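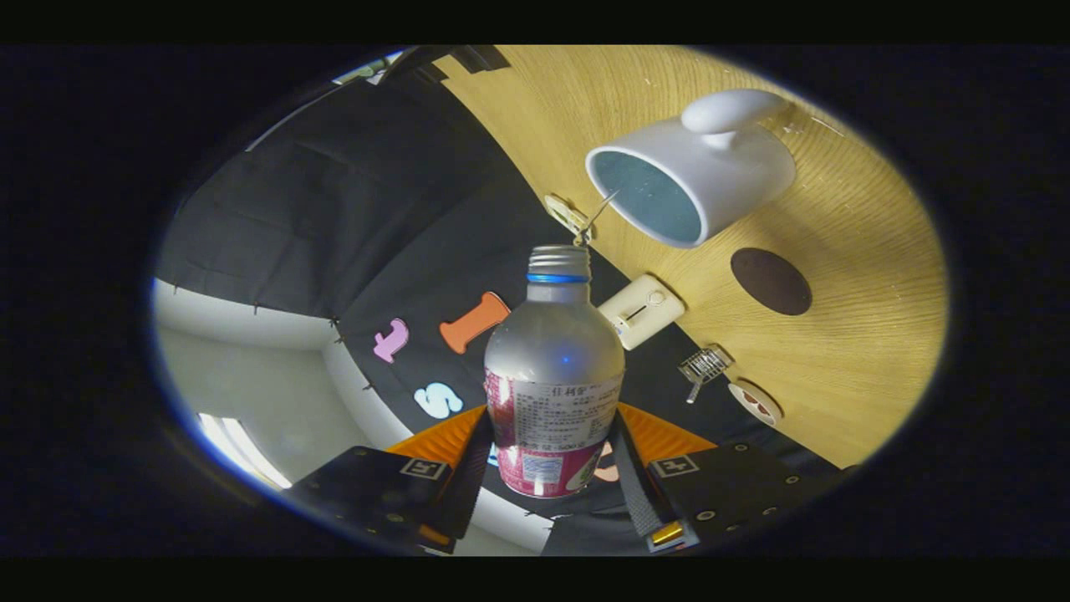 Halás, ou trois heures dans le noir avec un gardien de phare

Septembre 2021

Bon, je vous avais promis un billet sur mes plants de tomates et vous allez avoir du cinéma à la place, désolée (les tomates vont bien, merci). Je suis allée voir Halás hier soir et j'ai besoin d'en parler à quelqu'un, parce que mon frère a décroché au bout d'une heure et qu'il refuse désormais toute discussion sur le sujet.

Pour ceux qui n'ont pas suivi, c'est l'adaptation du roman d'Ottar Hedlund, un pavé de 780 pages que j'ai lu à la plage il y a deux étés, avec du sable dans la reliure et un coup de soleil sur la nuque. L'histoire tient en peu de mots : une station habitée au large de Neptune, Henodgate, cesse de répondre. On envoie un vaisseau de ravitaillement, le Surateo, voir ce qui se passe. À bord, une mécanicienne, un médecin qui ne dort plus, et une voix de bord qui ment par omission. Le roman prend 300 pages pour faire le trajet. Le film le fait en un quart d'heure, et là, je dois dire que j'ai eu peur !

Dans le livre, tout ce voyage sert à apprendre à connaître Ilse, la mécanicienne : ses listes, ses disputes avec le recycleur d'eau, ses lettres à sa mère qu'elle n'envoie pas. Au cinéma il reste une lettre. Une seule, lue en voix off pendant qu'on voit défiler des étoiles. J'ai soupiré assez fort pour que la dame de devant se retourne.

Et puis le vaisseau arrive à la station et le film devient autre chose. La réalisatrice, Modupe Dauda, a eu une idée toute simple : pendant la traversée des couloirs, elle coupe la musique. Plus rien, juste la respiration d'Ilse dans son casque et de temps en temps un choc sourd, loin derrière une cloison. Ça dure, ça dure, je me suis rendu compte que je tenais mon paquet de bonbons à deux mains sans oser l'ouvrir. J'avais lu la scène, je savais très bien ce qu'il y avait derrière la dernière porte, et j'ai sursauté quand même.

Le gardien (dans le roman on l'appelle « le phare », dans le film il a un vrai prénom, Halás, d'où le titre) est formidable. Je l'imaginais très vieux et un peu fou, on a droit à un homme fatigué et poli qui propose du thé. Ça change complètement le sens de leur première conversation. Chez Hedlund elle a peur de lui, ici elle a surtout peur de lui donner raison. Je ne sais pas encore quelle version je préfère, il faudrait que je relise.

Ce que j'ai moins aimé, en vrac :

La fin, rallongée pour rien. Il y avait un plan parfait sur le sas, on aurait pu rallumer les lumières à ce moment-là.

Le médecin, réduit à trois répliques et une barbe.

Les sous-titres jaunes sur fond de planète claire, je n'ai rien lu de la scène du vote.

Côté effets spéciaux, c'est le studio Billow qui s'en est chargé, et on sent que l'argent est allé dans la station plutôt que dans les vaisseaux. Tant mieux, c'est là qu'on passe le plus de temps. La rouille, le givre sur les hublots, les plantes qui ont poussé n'importe comment dans la serre, j'aurais bien visité.

On était 92 dans la salle d'après le monsieur de la caisse, très fier de son chiffre, et il y a eu des applaudissements au générique. Si vous y allez, restez jusqu'au bout, il y a une minute de son après le noir et elle répond à une question que le livre laissait ouverte (je me tais, promis, mais venez m'en parler en commentaire quand vous l'aurez entendue).

Les tomates, la semaine prochaine. J'en ai cueilli 30 et je ne sais plus quoi en faire.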